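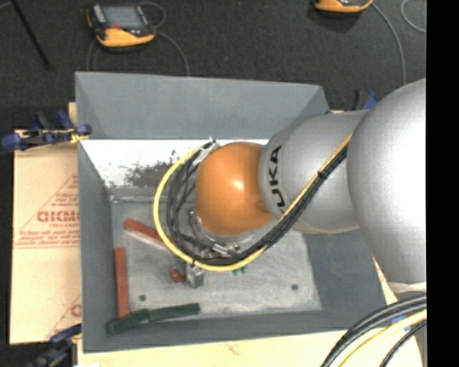 Werkstattgruppe Kleinteile, Flolar Stillitz

Kisten, Böden, Restmengen

18.06.2018

Seit Februar liegt bei uns alles, was kleiner ist als ein Unterarm und größer als eine Schraube, in offenen grauen Metallkisten. Vorher waren es Kartons. Die Kartons hatten den Vorteil, dass man sie beschriften konnte, und den Nachteil, dass der Boden nach einigen Wochen durchhing. Insgesamt haben wir 39 Stück angeschafft, zwei davon stehen noch originalverpackt unter der Treppe.

Zur Geometrie: Die Seitenwände sind schräg. Das kostet Volumen, bringt aber Zugänglichkeit. Bei senkrechten Wänden legt sich ein länglicher Klotz gern in die Kante und lässt sich dann nur noch von oben an den Stirnflächen fassen. Bei schräger Wand bleibt meist ein Spalt, in den man mit zwei Fingern hineinkommt. Ganz verschwindet das Problem nicht. Ein roter Klotz liegt fast parallel zur linken Wand, und das ist erfahrungsgemäß die unangenehmere Lage. Der zweite rote liegt diagonal und damit günstiger.

Die dunkelgrünen Klötze liegen Stirnseite an Stirnseite. Für das Auge ergibt das einen einzigen langen Klotz, vor allem bei flachem Licht. Beim Zählen von Restmengen ist mir der Fehler im Bestand Min zweimal unterlaufen: 49 notiert, Sollwert 51. Seitdem schiebe ich Teile, die sich berühren, vor dem Zählen auseinander. Das dauert pro Kiste keine Minute.

Farben. Rot und Dunkelgrün wurden beim Projekt Sirnero festgelegt, bevor jemand über den Hintergrund nachgedacht hatte. Auf hellgrauem Boden ist Rot unproblematisch. Dunkelgrün ist es auch, solange genug Licht in die Kiste fällt. Im Regal, unterste Ebene, sieht es anders aus, dort ist der Unterschied zwischen Dunkelgrün und Schatten gering. Wer neu sortiert, stellt die Kisten mit den grünen Teilen bitte nach oben.

Zum Zustand des Bodens: verschrammt und fleckig. Das ist keine Verschmutzung, die sich mit einem feuchten Lappen beheben ließe. Ich habe es an einer anderen Kiste mit Spülmittel, danach mit Spiritus versucht, Ergebnis jeweils unverändert. Die Kratzer stören die Funktion nicht. Ausgemustert wird erst, wenn ein Grat entsteht, an dem Teile hängen bleiben. Prüfen lässt sich das mit einem alten Nylonstrumpf, den man über den Boden zieht.

Füllmenge: Auf dem Lieferschein stand für den Gesamtbestand die Zahl 164. Gleichmäßig verteilt wären das etwas mehr als vier Klötze pro Kiste, was albern klingt, aber der tatsächlichen Nutzung recht nahe kommt, da einzelne Kisten nur für Reste da sind. Mehr als eine Lage sollte es ohnehin nicht werden. In der zweiten Lage verkanten die länglichen Teile, und man hebt beim Greifen den Nachbarn mit an.

Offen ist noch die Beschriftung. Klebeetiketten auf der Außenwand halten über drei Monate, danach rollen sich die Ecken auf. Magnetschilder haften gut, verrutschen aber beim Stapeln. Ich teste gerade Anhänger aus Blech am Griff und trage das Ergebnis hier nach.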